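13/02/2019 – planner branch, sim only

Andeo merge is in. The release note claims the new sampler "handles clutter". I have my doubts. Ran 13 seeds on the round container task and Flindum returned a plan for every one, but a plan isn't a grasp, and 2 of them put the elbow close to its joint limit for no reason I can find in the log.

Stopped one run at the pre-grasp hover, over the left side where the six small cylinders are bunched against the rim. Gripper still has nothing in it. The white block sits right up beside the nearest orange one, so any side approach from there looks bad to me.

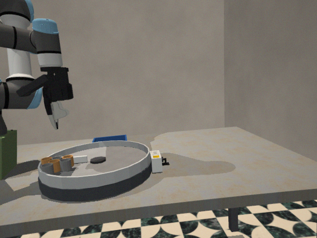
Collision checks

1,858 calls for a single approach. Hala Ramadan says that's normal with the faceted rim mesh. Maybe – I want to see it with a plain ring before I believe it.

Also unconvinced by the cost term. It scores the black disc, out in the open, nearly the same as a gray cylinder at the back of the bunch.

To do: swap rim mesh, rerun same seeds, dump clearance per waypoint. Leave padding at 6 mm until then.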